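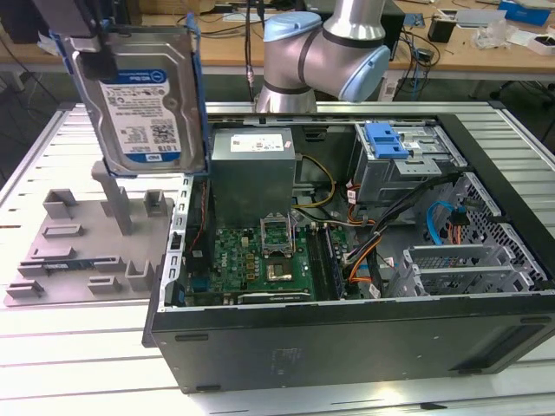

A 1TB WD Blue hard drive and an open desktop tower.

Keep Your Own Stuff

Writing this fast because I have to be at work at 2 and if I don't get it down now it'll sit in my head all week.

My aunt lost her pictures. Not to a fire or a flood. She lost them to an email she didn't read. The photo service she used, Trirnura, changed its free plan, gave everybody a stretch of time to pay up or download, and she did neither. She's in her seventies. She gets forty emails a day from companies telling her something important is happening to her account. She deletes them all, same as me, same as you.

So 14 years of pictures. My cousins as babies. The house in Toledo before they sold it. A dog I loved very much. Gone, and when I called the support line for her I got a recording that sent me to a help page that sent me to a chat window that was closed on weekends.

I want to be fair. They did warn her. It was in the terms. Somebody will write in and say so, and that somebody will be right, and I still think it stinks.

My opinion, plainly – if you care about a thing, a copy of it should be in your house. On something you can hold. A drive, a disc, a shoebox of prints, I don't much care which. Something that doesn't need a monthly payment to go on existing.

I know how that sounds. I sound like the guy who keeps a generator in the garage and wants to talk about it. But we used to do this without thinking! My parents never made a decision to "own their photos." You got the envelope back from the drugstore and there they were. Blurry ones too. The negatives went in the back of the envelope and the envelope went in a drawer. That was the whole plan and it worked for most of a century.

Then we got computers and for a while it was the same deal, only with a beige box instead of a drawer. The pictures were in the box. When the box got slow you bought a new one and moved things over, or you didn't and the old box went down to the basement. I have pulled stuff off basement computers for half my street in Tramville. People bring them over with dust an inch deep and say there's probably nothing on it. There's always something on it. A kid's school report about otters. Tax stuff. A voicemail somebody recorded off the answering machine by holding a microphone up to it, and the woman who brought that one in had to go sit in her car for a bit after.

Try doing that with a closed account.

People tell me drives fail. Sure they do. I've had them fail on me, one of them with a noise like a coffee grinder, and I lost a winter's worth of work I'd been too lazy to copy. That was my own fault and I could point at who did it. Have two of them, then. Keep the second at your sister's. It isn't hard and it isn't expensive, a used drive costs less than a decent lunch out, and copying a folder takes no more skill than parking a car. Less, if you've seen me park.

And yes, houses burn down. The online copy is good for that, I use one myself. Keep it! Have both! What bugs me is how the online copy quietly became the only one. Phones fill up and offer to "free up space" and you tap yes while you're waiting in line for something. Most people I ask don't know if their pictures are on the phone or someplace else. They think they're on the phone because they see them there. Take the signal away and half of them are gray squares.

That wasn't an accident. I don't think there's some evil plan, I think there's a pricing chart. If your whole life is in there, you pay. And when the price goes up you pay that too, because what are you going to do, leave? Getting it all back out again is a misery. I tried it with my own account over a Saturday. It came down as a pile of zip files, dates all wrong, every picture saved as if I'd taken it that same morning. I spent 6 hours sorting and gave up at the wedding.

Getting things in took one tap, remember.

I'd like that fixed by law, if anyone's asking. If a company takes your pictures in with their names and dates on, it should have to give them back the same way. All of them, in order, in a format that opens on any machine. And if it's going to delete anything, an email shouldn't count as notice. Send a letter. On paper, with a stamp. The water company manages it.

I'd like machines that open up, too. My old tower, you take two screws out and the side comes away and you can see where everything goes. The drive slides out. Anyone can do it. My laptop now, the storage is soldered down, so if the thing dies then whatever's on it dies too, unless I was paying somebody to hold a copy. You see how these fit togehter. Sealed box on one end, subscription on the other, and you in the middle with your credit card.

The library over in Tarnano does a thing one evening a month, you bring your phone and your own drive and they show you how to copy one to the other. Folding tables, bad coffee. I went expecting maybe four people. Around 10, and the line was still going when they wanted to lock up. Old folks mostly but a couple of teenagers too, one of them with a phone so cracked I don't know how she read it. No one there wanted a lecture about data. They wanted their pictures on something they could put in a purse.

More of that, please. Every library. It's a table and a power strip.

I've heard the other side of this from my own kid, who says who cares, nobody looks at old photos anyway, you've got thousands and you look at maybe five. True enough. I don't look at mine much. I didn't look in my parents' drawer much either, until the year I needed to, and then I was on the floor in front of it till midnight. You don't get to know ahead of time which five. One of mine turned out to be a picture of a kitchen counter. Nothing on it, just mail and a bowl. But it was her bowl, and her handwriting on the envelope.

My aunt is taking it better than I am, by the way. She says she remembers it all fine. She's also started asking people to send her what they've got, so there's a folder going, and her brother's been scanning prints, crooked, with his thumb in them. I put everything on a drive and then put it on a second one and mailed that to my cousin with a note saying do not plug this in, do not tidy it up, just put it in a drawer.

Late for work. Go copy your pictures tonight, would you. Their are worse ways to spend an evening.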